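Stillton Badminton Club forum > General > Who replaces Maritza?

dropshot_dan
So Maritza Ccori is done as doubles coach in November. Eight years of telling me my backhand looks like a man swatting a bee. Who's next? The club post says they're "reviewing options," so they have no options.

netcord
Promote Vonlow. He already runs the Wednesday session, mostly from a chair.

dropshot_dan
Vonlow is a singles guy. His whole doubles plan is "stay out of each other's way."

feather_tax
To be fair, that would fix half the pairs in our league.

I'd spend the money on a visiting coach. Sanna quoted up to $725 a month for two evenings. We blew 500 on tube shuttles last spring and they flew like dinner rolls.
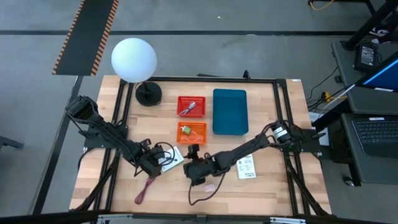 Two arms over the wooden tabletop.

netcord
$725 to hear "racket up" in a new accent. No thanks.

Also, Maritza never had a title for her first two seasons. She stood behind court 3 and muttered until people started winning. Give Vonlow the same chance.

backcourt_bev
I played under both. Vonlow is better than you all think, but he won't do rotation drills – he says they make him dizzy. Maritza had us do them until we hated our partners. We beat Fandedora that year, so draw your own conclusions.

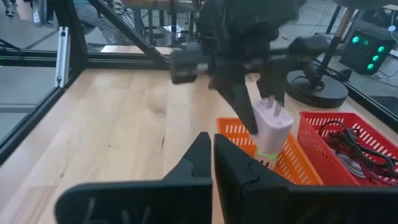 And before anyone says we can share coaching with Fandedora again, no. We tried it. Their people got the good courts and we got the one under the leaky vent.

feather_tax
The vent court builds character.

dropshot_dan
It builds knee surgery. Has anyone asked Maritza who she'd pick?

backcourt_bev
I did. She said "someone patient" and looked at me for a long time. I'm not doing it.

netcord
182 members and we're down to Bev and a chair.

backcourt_bev
I vote chair.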